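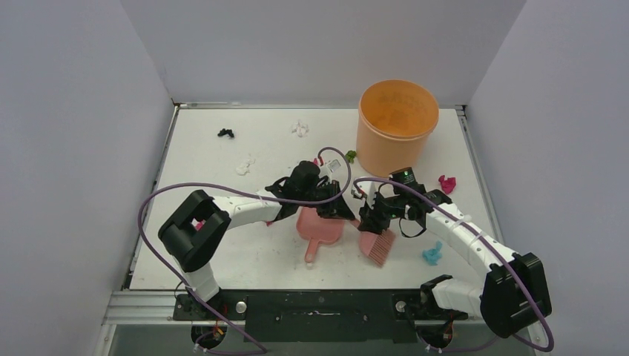
How to Test a Coupon Code Before You Believe It

By Auður Kirkegaard
Last checked September 18, 2024

I have been clipping, copying and pasting discount codes since they came on paper, and my opinion of them has gone down every year. Some are fine. A lot of them move the price from one line of the order to another and hope you won't add it up. The steps below take a few minutes and work on any store with a cart and a box that says "promo code."

I use made-to-order household stuff as the running case (address labels, return envelopes, printed notepads) because those sellers lean on codes harder than most.

What you need

A private browser window, a notepad file, and a cart with the exact things you want in it. Don't put in the things you might want if the deal is good. We'll get to that.

Step 1. Write down the price with no code

Open the private window, go to the store by typing its address, and fill the cart. If you arrive through a coupon site, the store may already have switched you to a different set of prices, and you'll be measuring the discount from the wrong place.

Go all the way to the last screen before payment. Copy down four lines: items, shipping, handling or "processing," and tax. The total at the bottom is your base number. Ignore any crossed-out price on the product page. I have seen a roll of labels at Sekiguchi with a line through a price I could never find anyone being charged.

Step 2. Apply one code and copy the same four lines

Put them next to the first set. You are looking for any line that went up.

Shipping is the usual one. A code takes a few dollars off the items, the order drops under the free shipping minimum, and now you pay to have it sent. The cart will still say "You saved!" in green. At Drukasberg I had a code for 15 percent off that left me paying more than I would have with no code, and the page congratulated me for it.

Also look for things that came back. Rush production, proof review and "order protection" are often preselected, and on some stores applying a code reloads the cart and checks those boxes again after you've cleared them.

Step 3. Work out the price of one

Buy one, get one deals need this step more than any other kind. Divide the total, shipping included, by the number of pieces you get, then do it again for the smaller order.

An order I priced in February: one box of 200 labels without a code, or two boxes with a "second box free" code. The free box raised the shipping and carried its own processing fee. Each label did come out cheaper in the pair, I'll give them that. But one box lasts me years, and I would be paying extra today for labels I might get to after I've moved house. If you will use the second box, fine, take the deal. If it's going in a drawer, the price of one label doesn't matter, only the total does.

Step 4. Try the codes against each other

Most stores take one code per order. The one in the banner is rarely the best of the bunch, in my experience. Try these, clearing the box each time:

The banner code.
The code for new email subscribers. Read the first-order rule before you hand over an address.
Free shipping, if there is one. On small orders it often beats a percentage.
No code at all, with the quantity changed. Sometimes the next size up is priced better by itself.

Write down every total, including the ones that get rejected. A rejected code will sometimes tell you why, and the reason ("not valid on personalized items") saves you from trying five more of the same kind.

A word on code-finder sites

I spent an evening going through the listings on Fandow. For one stationery store the page promised 173 codes. Most of what I opened was a link to the store's sale page with a button that said "Get Deal." The ones that were real codes had mostly expired. Jiden was a little better, with fewer listings and more of them alive, but it also listed the banner code as "exclusive."

These sites generally earn something when you click through. That's a business, and I don't hold it against them, but don't read a big number of codes as a sign that any of them work. The same goes for success rates. I'd want to know who counted.

Browser add-ons that try codes for you save typing. They can also see a good deal of your shopping, depending on what you let them read. Check the permissions page and decide for yourself. I went back to typing.

Step 5. Read the reorder terms

Do this one before you pay. Look near the order button for "auto-refill," "member price" or "preferred customer." A low first price can be tied to a repeat shipment at full price, and the box may be checked already. If you can't find the cancellation rules in two clicks, I would take the higher price somewhere else.

Step 6. Save the proof

Take a screenshot of the final screen with the code showing, and keep it until the charge posts. Compare the two to the penny. If they differ, write to the store and attach the picture. My longest fight over a missing discount was for $4.73 and I did get it back, after three emails and a form.

When to skip all of this

If the order is small and the no-code price already looks fair to you, pay it and go do something else. And if a timer on the page says your code dies in minutes, open a second private window and see whether the timer starts over. Try it on the next one you see.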